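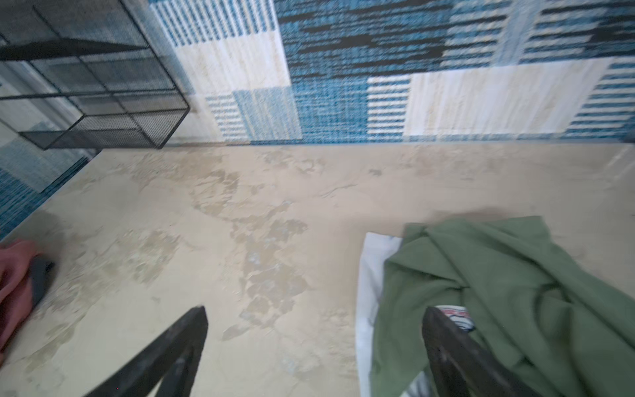

Green cloth and white cloth on the stone-look top, August.

Catherine MacLeish wrote to me after my last post and asked why I never show how I sort my cloths, only how I sew them. She is right. I have written here for 2 years about hems and corners, and almost nothing about the evening when everything has to be folded and put away. So this post is about folding, and a little about the surface where I do it.

When I moved to Foltanbridge I had one table, and it was for eating, for letters and for ironing. Now I have this top with the pattern of stone, cream and tan with pale gray spots. I did not choose it for beauty. But I became fond of it, and I find it is a good color for looking at fabric. A white cloth on a white table disappears and you don't see the stains. On the beige one you see the edge very well.

The wall behind was a longer discussion in my family. It has blocks of teal, navy, black and off-white, and my sister says it gives her a headache. I like it very much! In my mother's house in Trarau all the walls were one color, a kind of weak yellow, and as a child I was always looking for something to look at. Now I have enough to look at for the rest of my life.

About the sorting. I start with the greens, I don't know why, maybe it is only habit. The sage ones and the olive ones I keep in the same pile, although in daylight they are different and in the evening I can't tell them apart. I shake the cloth one time, lay it down, and pass my hand from the middle to the sides. If it is still full of wrinkles I leave it for the iron and I don't fight with it.

White ones go under the colored ones while I work. My grandmother did it the other way, white on top, so that they stay clean. I tried her way for one winter and I was always lifting the whites to reach the rest, so I stopped.

Pink is the difficult color in my house. I have a weakness for dusty rose and I buy it when I should not. The pink things hang over the side of the table until I decide where they belong, and some evenings I don't decide and they hang there until morning.

One more word about labels. I used to cut all of them off on the first day, because they scratch. Then I washed a tablecloth from Zamfir too warm and it came out the size of a napkin. Well, a big napkin. After that I keep the labels on until the first wash is done, and I write the temperature in my notebook. For most of my cotton it is 40, and for the few things I am afraid for I use 30 or the cold program.

The notebook is from Sareo, with a gray cover, and it has 32 pages. I have four pages left and I must write smaller now. Catherine asked if she can see it, but my handwriting is bad and half of it is not in English, so I will type the washing list and put it here when it is ready.

If you keep your whites on top and it works for you, please write me how you do it. My grandmother would be glad to hear that someone agrees with her.

Next time I go back to corners. I have promised the one with the double fold since spring, and the cotton for it is already cut.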